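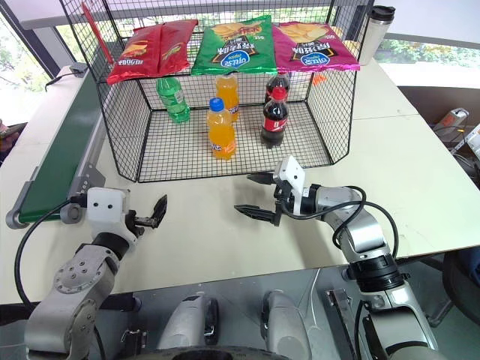 Snack and beverage station, Fulance Student Robotics Project. Right arm at the wire basket, left arm in the foreground, grippers open.

Reading time: 2 minutes

The Fulance Student Robotics Project is a one-semester course in two-arm handling, offered by the Department of Applied Automation and open to students in their second year or later. Enrollment is limited to 30 students per semester. Each team is assigned a station, a set of everyday goods and a written task sheet, and is expected to keep a log of every trial it runs.

The station in this gallery belongs to the retail unit of the course, which is taught in the Gerkanard Laboratory beginning in November. Students work with packaged goods of the kind sold in any corner store. Bags of chips and plastic soda bottles are both on the list for this unit. A bag changes shape when it is gripped, and a full bottle is heavy for its width, so the two call for different finger openings and different approach angles. Teams must write a separate routine for each.

The retail unit is graded on 102 recorded trials per team. A trial is entered in the log whether or not the item reaches its assigned place, and entries may not be removed afterward. Teams that score 83 or higher on the unit are eligible to present at the Flisudwood Student Automation Meeting in the spring.

Course equipment is maintained with support from the Kumarasinghe Fund for Technical Education. Students must complete the safety module before operating either arm and must remain outside the marked area while a routine is running.

Laboratory hours are posted at the entrance to Room 900. Students who wish to enroll in the next session should submit the course request form to the department office, together with the signature of their academic advisor.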